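Workshop Notebook, Vondville Finishing Shop
Thursday, May
Entry by Melati Saragih. Copy to Lăcrămioara Vlad.

Subject: Second coat of Flameck oil on the ash test boards; blotching on board 2.

The boards were brought out of the drying cupboard at the start of the morning shift. Board 1 had cured evenly and could be handled without leaving a print. Board 2 remained tacky along one long side and showed a cloudy patch near the end that had been closest to the cupboard door. Both boards were cut from the same plank and received their first coat from the same can, lot 1404.

The written procedure calls for sanding to 200 grit before the first coat. The sanding log for board 2 records the grit but not the initials of the person who did the work, and the line for dust removal is blank. It is therefore not possible to say whether the surface was wiped down before oiling. All staff are reminded that a blank line in the log is to be treated as a step not done.

Treatment of board 2. The tacky side was wiped with a clean cotton rag and a small amount of Stiradex thinner, working with the grain. The rag picked up a yellowish residue. The board was then set on edge, with the cupboard fan on low, and left for 90 minutes. At the end of that time the side was dry to the touch. The cloudy patch was smaller but had not gone away. It was lightly sanded by hand and wiped again.

Second coat, board 1. Oil was applied with a folded cloth, left to soak in, and the excess removed. The color deepened slightly. There were no runs and no lap marks. The end grain took more oil than the face, as expected, and was given a further light pass. Board 1 was returned to the cupboard on the upper rack.

Second coat, board 2. Postponed. L. Vlad is of the opinion that the cloudy patch is trapped moisture and that the board should rest over the weekend before any more oil goes on. I would have preferred to continue, so that the two boards stayed on the same schedule, but her reasoning is accepted. The schedule sheet on the cupboard door has been changed to match.

Materials. The Quansah wax has arrived and is on the shelf beside the thinner. The lid was dented in transit, although the seal beneath it was whole. It is not to be opened until both boards have had their second coat. The cotton rags are running low, and the new bundle sheds lint badly; please do not use it for final wiping. Used rags are to be laid flat outside to dry and then placed in the lidded metal can. One was found crumpled on the sink this morning.

Open points:
Complete the missing entries in the sanding log, if anyone remembers doing the work.
Check the cupboard hygrometer against the one in the office. The two have disagreed since the heating was turned off.
Decide whether the third coat is needed at all on pieces that will be waxed.
Ask the supplier whether the thinner may be used between coats as well as for cleanup. The label is not clear on this.

Cupboard closed and fan left on low at the end of the shift.
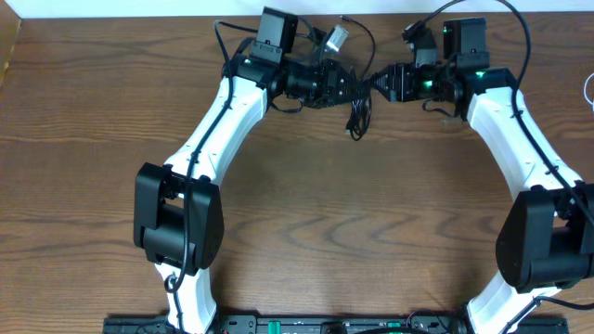
Brown wooden tabletop, dark wavy grain, with curved and looping figure.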